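Platolton Healthy Weight Program
Progress report to the Marchuk Fund, second period

Summary

Enrollment reached the agreed target during this period. The program now has 57 adult participants, all referred by their family doctor or by the Kident clinic. Group meetings were held every Sunday at the Vekley center and lasted 90 minutes, as set out in the grant agreement.

Activities

Participants kept a food diary and met with the dietitian, Oksana Onyshchenko, once every 6 weeks. Cooking classes covered breakfast, packed lunches and low-salt soups. The walking group started later than planned -- the route had to be changed when the river path closed for repairs -- and is now fully under way.

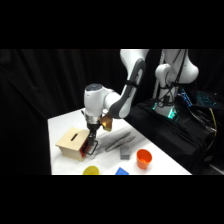
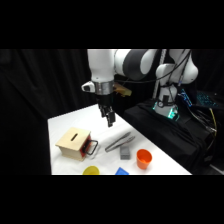
Page last updated: October, 4:15 p.m.

Results to date

Attendance at group meetings was steady. Diary returns were weaker, especially among participants who work nights, and a shorter form is being tested with them. Weight and blood pressure readings will be reported at the end of the grant year, once the final clinic visits are complete.

Budget

Spending for the period was $1,884, within the approved amount. The remaining $1,000 in the materials line is set aside for printing the recipe booklet. We request permission to carry it into the next period.

Submitted by Inna Mykhailiuk, Program Manager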